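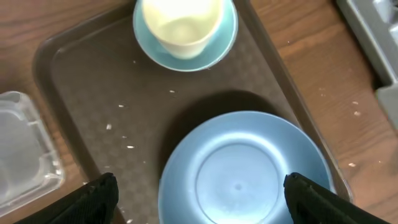 Tips for a table-clearing build at home
Posted August 3, 2021 in Workshop and Kitchen

If you have a pair of small robot arms and a kitchen table, clearing up after a meal is a lovely first project. It has everything in it: flat things, tall things, light things, things that roll. I have been at mine on and off since October and I still get a silly grin when a saucer goes where it should. These are the notes I wish I'd had pinned over the bench on day one.

Start with a tray
Put the whole meal on a tray with a raised rim. It keeps the plates inside a space you know, and it catches a lot of the mess. Choose one in a darker colour than your crockery, so the camera at the gripper has a clear edge to look for. Mine came from Zerouali, the kitchen shop by the bus station, and they were very patient while I stood there holding saucers against it.

Plates are harder than cups
A cup gives the fingers something to close on. A plate lying flat gives them almost nothing, and the first few I tried just skated off across the tray. What works for me is coming down with the fingers open either side and closing slowly on the rim. If you can, start with a smaller plate and work up. Turning a plate upside down is good practice too – the rim sits differently and you soon find out whether your settings only suited one plate on one day.

Watch out for shine. Glazed crockery throws a white patch back at the camera and the patch moves when the arm does. I swapped my bare bulb for a lamp with a paper shade and the difference was huge.

Use real leftovers, in small amounts
Dry rice is brilliant for practice. It doesn't smell, it doesn't stain, and it shows you straight away how level the plate stayed on its way across. Lay it on the plate in a strip so you can see which way it slides. It does get everywhere, so keep a soft brush handy and sweep towards you, away from the arm bases. Grains in a joint make a horrible noise (ask me how I know!).
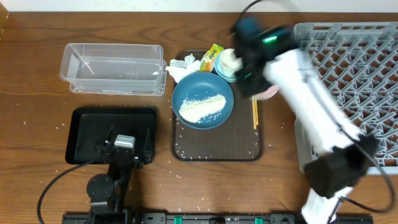
Give each arm its own side. With two on one rail it is tempting to let both reach for everything, and then they meet in the middle. I settled on the dishes for one arm and the rubbish for the other, and only let them share the tray once each could do its own half 9 times out of 13. You may want to be stricter than that. Salma Shawky, my partner in this, certainly does.

Soft rubbish
Crumpled tissue is a treat to pick up. Squash it a little first if it keeps springing out, and aim for the thickest part. Snack packets are fussier, especially when they lie flat, so pinch them up in the middle before you begin. Chopsticks want a very low approach with the fingers across them, never along. I'd leave those until last.

Cables
Leave more slack than looks tidy. Move the arm by hand, with the power off, to the furthest place it will ever go, and look at the cable there. Then fix it down near the base only. I lost an entire Saturday to one that was five centimetres too short.

Things that shouldn't move
Your dish rack needs to stay put. Stick small felt or rubber pads under it, then mark the corners with masking tape so it goes back to the same spot after you've had to use it for the washing-up. The same goes for storage boxes. Clear plastic ones look smart, but a camera can have trouble finding the edge, and a strip of coloured tape along the lip sorts that out for pennies.

Clamp the rail before every session, even if you clamped it yesterday. Ours had crept three millimetres over a week, and we'd been blaming the software the whole time.

Keep a notebook
Write down one change at a time. Kenza El Fassi at the Clallberg shared workshop got me into this and I can't thank her enough. We call our build Dunia, and Dunia's notebook has rice stuck between the pages and tea on the cover, but I can look up any setting in it.

Do keep the power switch where you can slap it without leaning over the table, and tie back long sleeves and hair. Next on my list is forks. If anyone has managed to pick a fork off a flat tray without scraping it, please leave a comment, I'd love to hear how you did it.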